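**Week 6 – House rules for hand-held gripper work**
M. Caron, Burnard Workshop Course. Replaces the July sheet, which had coffee on it.

These notes cover what you may and may not do at the table. They are good practice as Girard and I understand it, which means most of them began as somebody's bad afternoon. They don't replace the safety standard for whatever fixed arm you meet later in your career. Read that one too. It is longer and has fewer jokes.

## 1. Before you pick anything up

- Look at the finger pads. Ribbed pads collect dust, and dusty pads drop things.
- Open and close each gripper 2 times, all the way. If it sticks, put it down and write it on the fault sheet. "Seems fine now" is not a fault report.
- Route the cable so it hangs clear of your wrist and of anything with a corner.
- Markers stay flat, clean and fully visible. No tape over them, no thumb over them, no initials in the white squares (Cumon group, you know who you are).

## 2. Setting the task

Write the task in one sentence before you start. "Lift the box and set it down beside the book" will do. "Interact with objects" will not, and I'll hand it back.

Decide what counts as a failed attempt, and decide it first. Every group that leaves this until the end discovers a remarkable success rate. At Firnanville one team reported 95 percent, having quietly agreed that drops didn't count if you caught the thing on the way down.

Failed attempts are kept and labeled. Deleting them is the one offense on this sheet that costs you marks.

## 3. At the table

1. One person calls the moves when two grippers are in use. The other person may have opinions afterward.
2. Keep the object over the table for the whole lift. Floors are unforgiving and so is the stores desk.
3. Move at a speed you could explain to a visitor. A hand-held tool has no speed limit built in – you're it.
4. When both grippers come in close to one object, keep your free fingers out of the gap between the pads. Soft pads still pinch.

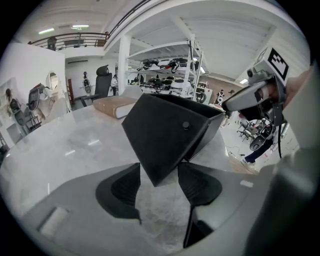

5. Stop if someone walks into reach. Say "stop" out loud; a meaningful look has never stopped anything.
6. Rest after 30 minutes. Tired wrists make sloppy recordings and worse tempers.

## 4. Putting away

Wipe the pads with a dry cloth, coil the cable loosely, and lay the gripper so that nothing presses on the lens. Sign the sheet with a name I can read.

**For next time:** bring your one-sentence task and your definition of failure, on paper, due 5/3/24. Girard will be collecting, and he doesn't take verbal submissions.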